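Home | Products | Downloads | Newsroom | Contact

MEDIA RELEASE
14 February 2023

Kinora releases Harawira 12, planning and perception software for household tasks with soft materials

HINDVILLE – Kinora today released Harawira 12, the newest version of its software for teaching robots to handle cloth, curtains, bedding and other things that won't hold still. Available now to all current licence holders. New customers from next week.

The release brings three parts of the Harawira toolset under one installer for the first time: the labelling tool, the motion planner and the playback viewer. Until now these were separate downloads with separate version numbers, and customers told us often enough that it was a pain.

What's new

Two-hand tracking. Harawira 12 follows left and right hands as separate tracks through a recorded task and keeps them separate when they cross, or when one hand goes behind a fold. Earlier versions would swap the labels. Fixing swapped labels was the most common complaint on our support desk, by a long way.

Cloth edge finder. The perception module now marks the leading edge of a hanging fabric and keeps hold of it while the fabric moves. Works on pleated, plain and lined curtains. Sheer fabrics are still in testing and are switched off by default.

Tilt correction. Head-height video leans and swings as people move. The new module works out which way is up from long straight edges such as window frames, door frames and ceiling lines, then hands the planner a levelled view. The original footage is left alone.

Background masking. A busy view through a window used to confuse the motion estimate, especially with machinery or people moving outside. Users can now mask the glass area with one click and the mask follows it from there. Masks can be saved and re-used accross a whole batch.

Faster planner. On our own test bench the planner returned a two-arm path for a curtain pull in 49 milliseconds, down from 400 in the previous version. Customer results will depend on hardware. Full bench settings are in the release notes, including the ones that did not improve.

Built around everyday jobs

Harawira ships with 18 task templates. Drawing a curtain, folding a towel, making a bed, hanging a shirt and so on. Each template sets out the stages of the job, the grip types to label and the points where a planner usually goes wrong. Templates are plain text files and can be edited, copied or thrown out.

The curtain template got the most work this time round. A curtain looks simple. It drags, bunches at the rail, and the second hand often does something quite different from the first. The new template lets each hand have its own stage labels, so an upper grip and a lower steadying hand no longer have to share a timeline.

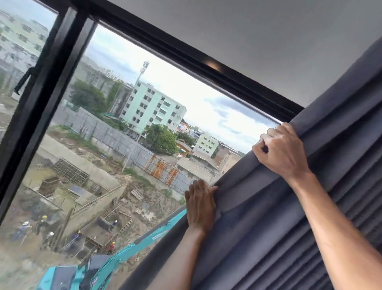
Two-handed curtain task, head-height view. Kinora.

Plellwood format support

Harawira 12 reads and writes the Plellwood task format, version two and up. Files from older versions need to be converted first; the converter is included and runs from the command line. Custom colour tags do not carry over. We know, it's on the list.

Licensing and upgrades

Current licence holders upgrade at no charge. Old projects open as they are, but will be saved in the new layout, so please back up first. Once saved they can not be opened in version 11.

Seat licences and site licences both continue. The teaching licence for schools and colleges also continues, with the same terms as before and now with the planner included.

Harawira 12 runs on Linux and Windows. There's no Mac build of the planner. The labelling tool and the viewer do run on Mac.

Next release

An update is planned for September. It will cover sheer fabrics, better handling of low light, and a grip editor that dosen't need a restart after every change. Customers who want to try early builds can sign up through the downloads page.

About Kinora

Kinora makes control, perception and planning software for robots that work in homes and other indoor spaces. The company is based in Hindville and sells direct to research labs, manufacturers and training centres.

Media enquiries: Kinora press office, Hindville, via the contact page. Screenshots, release notes and a logo pack are availible on request.

– ENDS –

© Kinora 2023. All rights reserved. | Privacy | Terms of use | Contact us | Back to top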